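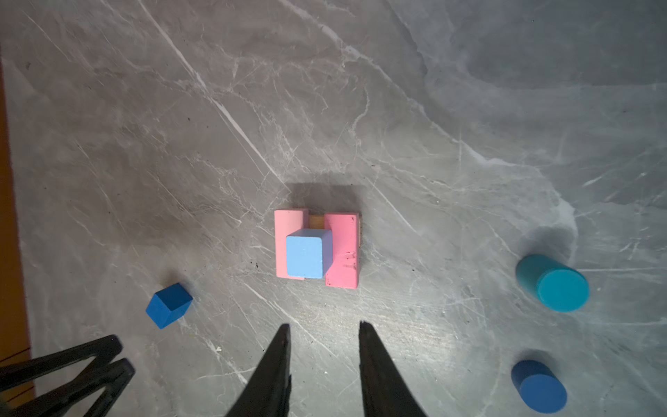

*Pink and blue blocks at the wrist camera, fingers in view.*

## Davora two-arm bench cell: can it do chores yet?

I tested the Davora against one question: would it take a job off anyone's hands, at home or on a packing line? Block work is a fair proxy. Clearing a table and kitting small parts both come down to picking the right thing, turning it, and setting it against something else without knocking that over.

The cell ran for 17 days in June 2025. I used the stock Morkar controller at default speed and logged 220 stacking attempts. Cubes gave little trouble. Cylinders lying on their sides were the weak point, and most failed grasps began with one finger landing early and rolling the part.
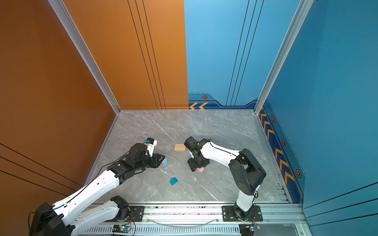
Calibration drifts. I re-zeroed both arms every morning, a 3 minute job through the Retamal utility, and skipping it showed up in placement error before noon. Handoffs between arms work but are slow. The software plans one arm, waits, then plans the other, so much of the cycle is idle time.

At 2,000 dollars a year for the license, a shop would need steady, uniform parts to justify it. For a kitchen, no. Cutlery, wet glass and cloth are outside what I would trust to these grippers.

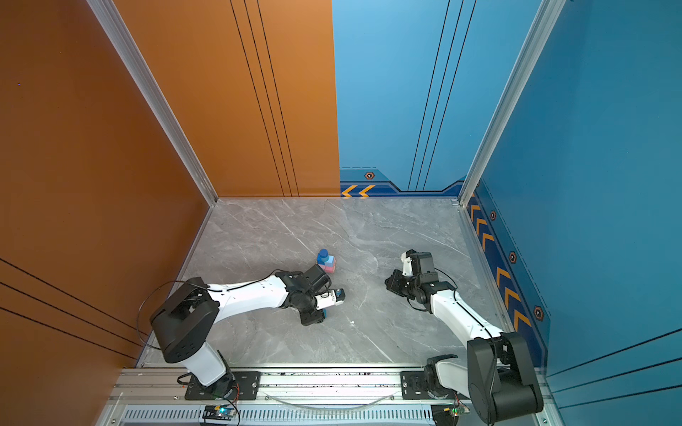

Jairo Salazar disagrees on the cylinders: he gets reliable side grasps after lowering the closing speed in the Retamal settings and raising the approach height. I will repeat the cylinder runs with his values in July.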